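How to Fold a Fabric Tote So It Stays Folded

I own more cloth bags than I own reasons to leave the house. For years they lived in a heap behind the pantry door, and every trip for rice set off a small landslide. What follows is the method I settled on. It works on any soft bag with two handles, including the ones that fight back.

1. Empty it. Turn it upside down over the trash and shake. Receipts from May will fall out, and possibly a mint.

2. Get the handles out of the way. Rope handles are the worst offenders, being springy and full of opinions. Lay both flat down the front of the bag, one on top of the other, before you crease anything.
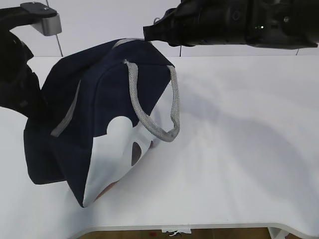 3. Flatten the bottom. Put the bag face down on a table and push the base up against the back. Run your palm from the base to the rim to chase the air out.

4. Fold in thirds, lengthwise. If there's a big design on the front, try to keep the fold off it. Thick panels crease badly and hold a grudge.

5. Roll from the bottom up, tight, and tuck the roll into the last loop of handle. Stand it in a drawer next to its relatives.

Samah Berrada

Related
Plundoscombe Market: What to Bring
Washing Canvas Without Regret
A Drawer for Lids
100 Uses for a Shoebox (I Stopped at Six)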